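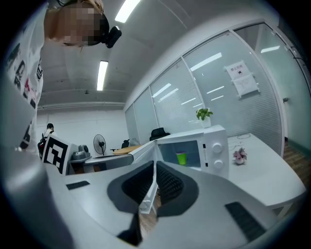
Reporting success rates when a filter has removed part of the demonstration set

Posted by Kililitz Manipulation Group
Category: Learning from demonstration / Evaluation and reporting
Posted 2025-01-04

Our group is preparing a technical report on a policy trained from demonstrations recorded with a hand-held gripper. The task is limited to a microwave oven on a table: reach the door, open it, take out a cup, and set the cup down on the table surface. The work is done in an ordinary office with white walls, fluorescent ceiling lights and a glass partition along one side. A square fiducial marker is kept upright in the room and serves as the common reference for all recordings.

We recorded 400 demonstrations in December. The camera position is recovered afterward by a visual tracking program, and any demonstration for which the tracking is lost or jumps by more than a set distance is dropped automatically. After this step, 305 demonstrations remained. The policy was trained on those 305 and then tested on a fixed arm carrying the same type of finger pads, with 15 trials for each starting position of the cup.

The difficulty is the following. A member of the group looked through the dropped recordings and found that they are not spread evenly. Recordings in which the camera turned toward the glass partition were dropped far more often than the others. The ceiling lights show in the glass as bright slanted streaks, and these move differently from the rest of the room when the gripper moves. As a result, approaches to the microwave that end with the camera turned to the glass are thin in the training set. The policy does poorly from two of the five starting positions, and both of those call for such an approach.

An internal reader has asked us to state whether the low results come from the learning method or from the filter. We would be grateful for advice on three matters.

First, is it acceptable to report only the number of demonstrations used for training, as many papers do, or should the number recorded also be given?

Second, is there an accepted way to separate the effect of the filter from the effect of the method without recording the whole set again? Access to the room is limited and the table has to be shared with another team.

Third, should the blinds, lights and partition be changed before any further recording, or would that make the old and new recordings unsuitable for use together?

The report is internal at this stage. A shortened version may later be submitted to a workshop.

Reply from Waweru Data Office
Marked as accepted by the original poster

The office has handled several reports of this type and can offer the following guidance.

On the first matter, both numbers should be given. A reader who sees 305 will assume that 305 demonstrations were recorded, and will plan staff time for a repeat study on that basis. The text should state that 400 were recorded, that 305 passed the tracking filter, and what the filter tests for, including the distance threshold. One sentence in the section on data is sufficient. A small table is better if the numbers can be broken down by starting position. From your account, it is the breakdown that carries the information. The total alone would not have shown you anything.

On the second matter, a full new recording is not needed. We suggest the steps below, in this order.

Step one. Count recorded and retained demonstrations for each starting position of the cup. If the two weak positions have kept the same share as the others, the filter is unlikely to be the cause and the remaining steps can be skipped.

Step two. If the shares differ, find the position with the fewest retained demonstrations. Draw the same number at random from each of the other positions and train again on this reduced, balanced set. Repeat the draw with several different seeds. If the strong positions now fall to the level of the weak ones, the quantity of data explains the gap. If they stay strong, something about the approach itself is harder, and the filter is at most a partial cause.

Step three. Try to recover the dropped recordings. Tracking that fails on a first pass will often succeed when the glass area is masked before features are extracted. A fixed mask cannot be used with a moving camera. However, your marker gives a known reference, and the partition does not move with respect to it. The outline of the glass can be measured once, placed in the marker's coordinate system and projected into every image where the camera position is roughly known from the images before it. Features that fall inside the outline are then ignored. Recordings in which the marker is never seen cannot be treated in this way and should stay out.

Step four. Train on the recovered set under the same settings, and test again with 15 trials for each position. Report the first result and the second result side by side. Please do not replace the first with the second. The difference between them is a finding in its own right and will be of use to other groups that work in rooms with glass walls.

A word of caution about the trial count. With 15 trials for one position, a change of two or three successes may well be chance. We would advise giving the raw counts and an interval, and avoiding percentages with a decimal place. The order of the trials should also be mixed between the old and new policies, so that a slow drift in the arm or in the lighting does not fall on one policy alone.

On the third matter, we would leave the room as it is until step four is finished. Changes made earlier will make it impossible to say which of them had the effect. Once the comparison is complete, the group is free to cover the glass. We would then keep a note with each recording of the date, the state of the blinds and which ceiling lights were on. Old and new recordings can be trained together, provided that the note is kept and the test trials are run under both conditions.

Reply from Altisex Robotics Services

We have had the same trouble and solved it by turning off one row of lights. The streaks in the glass became weaker and the tracking held for most recordings. Matte film on the partition is also possible, although the owner of the building may need to approve it.

We did not keep a record of how many demonstrations were dropped before the change, so we are unable to say how large the improvement was. It was plain to everyone who used the equipment. If time is short, we recommend making this change first and studying the matter later.

It may also help to ask the people who record the demonstrations to move more slowly when the camera turns to the glass.

Comment on the reply above, from Waweru Data Office

Slower movement will help the tracking, but it also changes the demonstrations. A policy trained on them is likely to learn the slower speed for those approaches only. If this advice is followed, it should be applied to every starting position and stated in the report.

Reply from Baro Project, Evaluation Team

The accepted reply covers the main points. Two additions may be useful.

The filter has two parts, according to the question: lost tracking and jumps beyond a threshold. These should be counted separately. In our own work, lost tracking was nearly always a real failure, and the recordings could not be used as they stood. Jumps were a mixed group. A number of them came from a single bad image in an otherwise sound recording, and a short interpolation across the gap was enough to restore it. We checked every such case against the marker before and after the gap, and kept it only when both readings agreed with the repaired path. If most of your losses are of the second kind, the projected mask described above may be more work than is needed.

The second addition concerns the width of the gripper opening. If the opening is read from the same images as the camera position, a recording can pass the tracking filter and still carry wrong values for the finger pads. Bright reflections may affect this reading as well. We advise checking a sample of the retained 305 by eye at the moment when the cup is taken, as a fault there would lower the success rate at all positions and would not appear in any count of dropped recordings.

With regard to the workshop version, the page limit will probably not allow the full comparison. The table of recorded and retained demonstrations by position should be kept even so, and the training curves can be left out.

Follow-up from Kililitz Manipulation Group

We thank all three groups. The count in step one has been completed. The two weak positions kept a clearly smaller share than the other three, and most of the losses there are lost tracking — jumps account for only a few. We will therefore proceed with the balanced training and then with the projected mask. The lights and blinds will remain unchanged for the present.

The partition has been measured from the marker. One panel has paper notices taped to it, and we ask whether that panel should be left out of the mask, given that the paper provides steady features close to the glass.

Comment from Waweru Data Office

Yes, the paper may be left unmasked, provided the sheets are fixed at all edges. A sheet that hangs free can move with the air in the room and should be masked together with the glass.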